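Ticket: streaks and lint on glass after wipe-down
Site: Gitthorpe, upstairs rooms
Opened by: Albertina Louro
Assigned: Aldo Pagano
Priority: normal (was low)
Status: open, waiting on retest

Opened, Albertina
Glass doors and the meeting room table both streaky after cleaning. Looks fine till the light comes in low, then it's all arcs. Also fluff. Green fluff mostly, on the black chairs and along the bottom of the doors. Didn't have this in December. Same spray as far as I know, same cloths. Can someone look please, Stenitz people are in on the 9th and that table is the first thing they'll see.

Reply, Aldo
Few questions. Which cloths on glass, which on tables? What are they washed with? Is the spray neat or diluted, and who fills the bottle? Don't change anything yet, want to see it as is.

Reply, Albertina
Cloths — whatever's on top of the pile. I know it's meant to be yellow for glass, green for tables, orange for kitchen and sinks. Hasn't been kept up. Washed downstairs with the tea towels, 60 degrees, the Suta powder and softener. Spray is Grasso concentrate, topped up from the big can. No idea of the ratio, there's no line on the bottle any more.

Log, Aldo
Softener. Pretty sure that's most of it. Coats the fibres, cloth stops picking up and just pushes the wet about. And washing with cotton tea towels, they shed and the microfibre grabs the lot, then lets go of it on your doors. Green fluff I can't explain that way though, tea towels are white.

Test 1. Cloth from the pile, plain water, left hand door. Streaks.
Test 2. New yellow from the cupboard, plain water, right hand door. Clean, no fluff.
Test 3. New yellow, spray out of the bottle as found. Streaks again, fainter, bit tacky to the finger.
So two faults not one. Cloths AND mix too strong.

Log, Aldo
Label on the can says 20 ml to the litre for glass. Bottle was being filled by eye. Tipped it out, rinsed 3 times, made up fresh. Test 3 repeated with fresh mix, no streaks, no tackiness.

Cloths: rewashed everything on its own, half dose of powder, no softener, no tea towels. Line dried. First wash the water was still sudsy so did it agin. Two cloths went in the bin, edges gone — one green, that'll be your green fluff. Leaves 7 in use.

Reply, Albertina
Great thanks. Can I use them tonight or do they need sorting first? They were in a heap when I left.

Log, Aldo
March 5, 2023
Not sorted yet, hang on. State of play on the table:

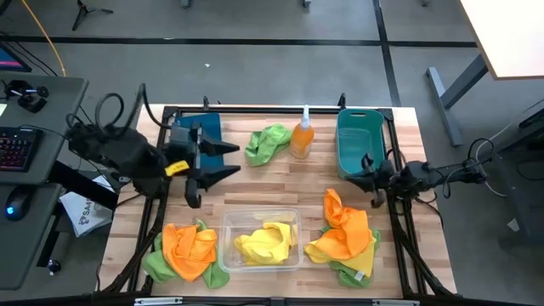
Cloths and spray before sorting. 3 green, 2 orange, 2 yellow, one of the yellows already in the clear tub.

The plan, shout if you disagree:
Clear tub — yellow only, both of them, glass only.
Blue tray — green, tables and desks.
Teal basin — orange, kitchen. Basin can go under the sink when it's not needed.
Spray stays up at the back between tray and basin, doesn't live with the kitchen stuff.

The lime coloured one counts as green, before anyone asks. Please don't start a fourth pile for it.

Two yellows isn't enough if one's in the wash. Have put in for another pack, yellow only.

Reply, Albertina
Fine with all that. Could the tub have a lid? Stuff gets dropped in it. Somebody had pens in there last week. And can we get the ratio written on the bottle, tape will do.

Log, Aldo
No lid that I can find, will look in the store. Tape yes, doing it now. Have also moved the softener to the top shelf at Gitthorpe so it isn't next to the powder.

Still to do
- retest both doors and meeting room table after one normal week
- check black chairs for fluff same day
- new yellows, wash once on their own before first use
- lid

Leaving this open till the retest. Albertina, if you see streaks before then note which door and which colour cloth, and stick it on here pls, don't email me.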